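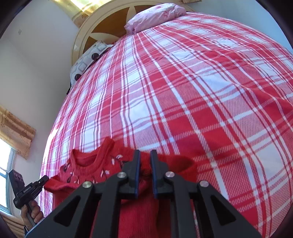

Two hand-held grippers on a knitted sweater, bedroom setting.

Equipment planning: frequently asked questions
Last revised November 30, 2021

Who is this page for?
Teams that are costing hand-held gripper sets for recording household work, cloth handling in particular. It covers purchase, spares and site planning. Software licences are dealt with on a separate page.

How many grippers should we budget for?
Two per operator. Folding garments is a two-handed job, and a single unit limits you to pick-and-place. Add one complete spare pair per site if the site is more than a day's delivery from the Fivley depot.

What does a Tetora pair cost?
The current list price is 1423 pounds per pair, excluding VAT and carriage. The price is held until the end of December. Quotations issued before then stay valid for the period printed on them.

What is not included in that price?
Finger pads beyond the first set, storage cards, and the carrying case. A pad set is 141 pounds. Pads are a consumable and should sit under running costs -- finance departments regularly ask us to move them out of the capital line afterwards.

How often do pads need replacing?
It depends on the cloth. Coarse knits and ribbed hems wear the pads faster than cotton sheeting. Inspect them at the end of each working day and replace both pads of a gripper together. Mixed pads grip unevenly.

Do we need a dedicated room?
No. Ordinary bedrooms, kitchens and laundry areas are suitable. Allow enough space for the operator to stand at the side of the bed or table with both arms free.

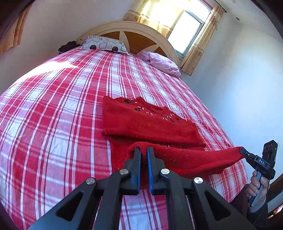 Bulky garments need more working surface than shirts or towels. Sleeves and hems have to be drawn out to full width before they are folded in, so plan on a double bed or a table of similar size.

What about lighting?
Daylight is acceptable. Where direct sun reaches the work surface, budget for a plain blind or schedule the session for another part of the day. Lamps are seldom worth the money in a room with a large window.

Can we hire before we buy?
Yes. The minimum hire is 11 working days. Hire charges are deducted from the purchase price if the order is placed before the set is returned.

Who approves non-standard orders?
Efe Akande handles orders for several sites. Questions on spares and repair go to Chalerm Suksawat. Please give the serial numbers of both grippers, as left and right units are logged separately.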